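From: Saulius Vanags
To: zulgate-data list
Date: May 14, 2024
Subject: Re: gear task, how many more episodes?

Hye-jin Ban wrote:

> We have 3,415 episodes of the gear task on the server now. Before I
> start another training run I need to know which of them I can use.
> Some have the gears starting on the right side of the plate, some on
> the left, and in a fair number the operator puts a gear down and
> picks it up again before going to a pin. Do those count as good?
> Also, Sang-wook says the mat was changed at some point. Does that
> matter for us?
>
> Hye-jin

Hye-jin,

I went through the log with Jin-sol yesterday. Of the 3,415, you can use 2,632. The rest are either missing one wrist stream or were stopped before the third gear was on. I have moved those to a separate folder called gear_hold and left everything else where it was. Please don't delete the held ones yet. Snædís wants the short ones for the stage classifier, where an unfinished run is still useful.

On the regrasps: keep them. If the operator sets a gear down and picks it up again, and the gear ends up on a pin, the episode is good. We had this argument on the Cenen task in September. We cut every hesitation out of the set, and the policy had no idea what to do after a bad grasp. I would like to have more of these, if anything. What I don't want is an operator dropping gears on purpose, which we also had for a while. Those were marked "d" in the notes column and they are not in your 2,632.

On left and right: both are fine, but they are not balanced. Most of the early episodes start with the gears on the left of the plate, and the right arm does nearly all of the work. Jin-sol will record 80 more with the left arm doing the first pick. After that I would train and look at the results before we collect anything else.

On the mat: yes, it was changed once. The older one was gray. The black one has been on the table since then and it has picked up plenty of marks. I don't want to clean or replace it in the middle of a batch. The marks are in all of the recent data and the policy has to live with them.

Some rules for the next 80, for whoever is at the controls:

- Plate near the middle of the mat, pins up. Turn it a little between episodes.
- Gears flat on the mat, not stacked on each other and not leaning on the plate.
- Start recording before the first gear is touched. Stop after both arms are back out of the way.
- If a gear rolls off the table, stop and mark the episode "x". Don't reach in by hand while it is recording.
- Change operator after every 5 episodes.

Sang-wook, can you check that the Kendau export keeps the gripper opening as a separate channel? It was merged with the joint values in the last one and I had to split it by hand.

I attached a still from the head camera so that we all mean the same thing by "plate" and "pin".

Saulius

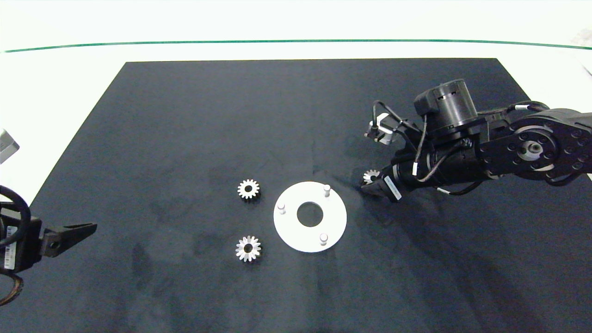

Gear task, third gear in the right gripper, two still on the mat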